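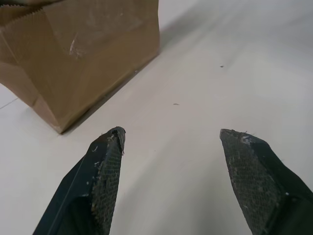 Vista desde la muñeca del robot: una bolsa de papel marrón y los dos dedos de la pinza, abiertos.

Cómo aprende un robot a coger una bolsa de papel

Sección: Máquinas que aprenden. Nivel: de 9 a 12 años.
Publicado el 23 de mayo de 2025

Un robot no sabe qué es una bolsa. Tampoco sabe que el papel se arruga ni que una mesa es dura. Para que pueda coger una bolsa hay dos caminos. El primero es escribir una orden para cada movimiento. El segundo es reunir muchos ejemplos de la tarea bien hecha y dejar que un programa busque lo que tienen en común. En el proyecto Iltow, del taller Flosolell, se usa el segundo.

¿Qué es un ejemplo?

Un ejemplo es la grabación completa de un intento. Empieza con la pinza abierta y termina cuando la persona que dirige el robot pulsa el botón de parada. Durante ese tiempo el ordenador guarda dos cosas a la vez:

– Las imágenes de una cámara pequeña, colocada junto a la pinza.
– Las posiciones del brazo y la abertura de los dedos en cada momento.

En Iltow se guardan 15 imágenes por segundo. Si un intento dura 25 segundos, el ejemplo contiene 375 imágenes, y cada una lleva al lado los números que dicen dónde estaba el brazo.

¿Quién mueve el robot?

Una persona. Sujeta un mando y el brazo copia los movimientos de su mano. Esto se llama teleoperación, que significa «manejar a distancia». La persona decide por dónde acercarse a la bolsa, cuándo cerrar los dedos y cuánto levantarla. El robot todavía no decide nada.

¿Por qué la cámara va en la muñeca?

Una cámara fija en el techo ve toda la mesa, pero el brazo puede tapar el objeto justo en el momento importante. La cámara de la muñeca viaja con la pinza. Ve siempre los dedos y lo que tienen delante, aunque a veces el objeto no quepa entero. De la bolsa de papel se ven la parte baja y una esquina, y con eso ya hay información útil: los pliegues, el borde y la sombra sobre la mesa blanca. La sombra ayuda a calcular dónde se apoya la bolsa.

Los dedos también forman parte de los datos. Sus caras interiores tienen una textura de rejilla, con relieve, que mejora el agarre. Hay fibras blancas en las puntas y motas oscuras en la mesa. El programa debe aprender que esos detalles no cambian la tarea.

¿Cuántos ejemplos hacen falta?

Depende de la tarea. Para la bolsa, el plan de Iltow es reunir 700. Los 101 primeros se grabaron en febrero y sirvieron para comprobar que el sistema guardaba bien los números.

Repetir 700 veces el mismo movimiento serviría de poco: el robot aprendería a coger una bolsa situada en un único punto. Por eso, entre un intento y el siguiente, se cambia algo. La bolsa se gira, se aleja, se aplasta un poco o se coloca en otra esquina. También se cambia la luz.

¿Y los intentos que salen mal?

No se borran. Se les pone una etiqueta que dice «fallo» y se guardan en una carpeta distinta. El programa Ondrejka, que ordena las grabaciones, separa unos de otros y avisa si a un archivo le faltan imágenes.

Después llega el entrenamiento. El programa mira una imagen, propone un movimiento y lo compara con el que hizo la persona. Si no coinciden, corrige un poco sus cálculos y pasa a otra imagen. Repite este proceso muchísimas veces.

Palabras técnicas

Pinza: la «mano» del robot. En este caso tiene dos dedos.
Teleoperación: manejo de una máquina a distancia.
Etiqueta: palabra que se añade a un dato para clasificarlo.
Entrenamiento: fase en la que el programa ajusta sus cálculos con los ejemplos.

Para probar en casa

Pon una bolsa de papel vacía sobre la mesa. Cógela usando solo el pulgar y el índice y anota por dónde la has agarrado. Gírala y repite. Con varios intentos tendrás una tabla pequeña de ejemplos – en papel, pero ordenada igual que la del robot.

Siguiente ficha de la colección Carnutitz: cómo mide un robot la distancia.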